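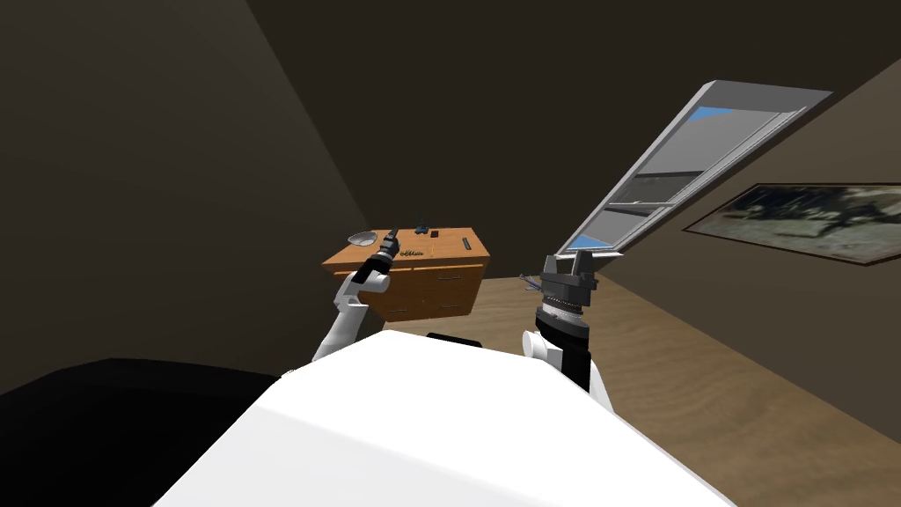

Skedari two-arm simulator, home rooms pack – review after a month
Posted 06/04/2023 by Nele Heitmann

Short version: good rooms, good arms, one fault in the contact handling that cost us most of March. Three stars. Would have been four and a half.

What we wanted it for

Rehearsing tidy-up jobs before anything runs on the real arms at Lavora. Small stuff on top of furniture, two grippers, a bowl to put things in. I set up the attic room, since we had the task half written for it already. Install was painless, one evening. Licence is 400 a seat, which hurts a bit but the Bredero one is more and the rooms are worse.

What went wrong

Ran the bowl task 100 times overnight. The log said 69 good. Great, I thought, went for coffee. Then Yuzhen Lu replayed them one by one and got 64. Five runs marked as a success where the part never made it into the bowl. It had gone straight through the rim and ended up inside the cabinet, and the checker only looks at left-right position, not height. So anything under the bowl counts as in the bowl!
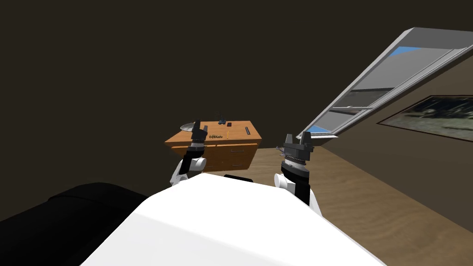
Bowl task, left gripper up by the silver bowl.

Worse one, and the reason I'm writing this at all. When a part gets stuck in the cabinet top the finger force goes up and up and the stop never fires. I had the limit set. It was in the config, I checked it three times. Turns out the limit is read at load and then dropped after the first reset, so run one is protected and the rest are not. No warning, nothing in the log. If we had copied those motions over to the hardware we could have bent a finger, or pinched somebody.

Small parts are the trouble. Big items were fine for us, no fall-throughs at all. A smaller time step helps but then it crawls.

Support

Mixed. First reply was "please update your driver". Second mail I attached the replays and got Bonifacio Rivas, who was great – found the reset thing the same afternoon and sent a patch. The patch fixes the force stop. It does not fix the height check, that's promised for the next relase, no date.

Until then: write your own success check, set the limit again after every reset, and watch the replays. All of them, not just the fails. 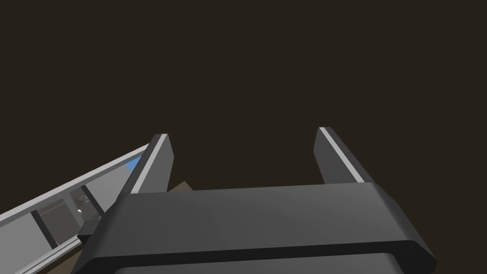 Good bits

Gripper models are nice, wrist view too. Resets are quick. The light from the skylight is a pain to tune but once its done it stays put. Torben Petersen on our side had the second arm talking to our planner in a morning, with docs that are thin but correct.

Bad bits

Force stop, see above. Success check, see above. Replay viewer forgets your camera every time you close it. No way to export only the failed runs, so you get the whole lot or nothing.

Would I buy it again? Yes if the height check gets fixed. Ask for the patched build when you order, the download page still had the old one when I looked this morning.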